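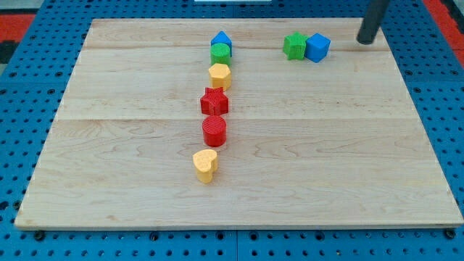
We bought the Flanside classroom kit in June for the two preschool rooms at Mansilla, and it has been in use most mornings for a full term now. The kit is meant for children from three to six and covers sorting, early counting and letter shapes. Each child works at a board. A plain pale wooden one on a bright blue pegboard, with nothing printed on it, gives small children very little to be distracted by, and that suits the way our teachers run table work. The activity cards and loose pieces come in a separate box.

The cards are the best part. There are 331 of them, sorted by age, and the instructions on the back are short enough to read while a child is waiting. Mbali Botha has the younger room and uses the sorting cards nearly every day. Her group will stay with one for about 40 minutes, often in pairs. The letter cards are weaker. Several use pictures our children didn't know the words for, and we have put those aside.

Storage is poor. The box has no dividers, so the pieces end up mixed by the end of the week, and the lid split at one corner in the first month. Tultance, who supplied the kit, sent a new lid without any fuss – it took nine days. We now keep the pieces in our own tubs.

The teacher's guide is fine for someone new to the job. Sibusiso Khumalo, who teaches the older room, found it too basic and stopped using it after the second unit. There is a set of record sheets at the back which he does still copy for parents' evening.

We also looked at the Sadavberg set. It costs less but has fewer cards for the under-fours, and the pieces felt light.

At 500 for the full kit it is not cheap for a small school, and I would only buy it if you have at least two groups to share it. One kit between our two rooms has been enough so far. Extra card packs can be ordered separately, and we will probably get the number pack next year.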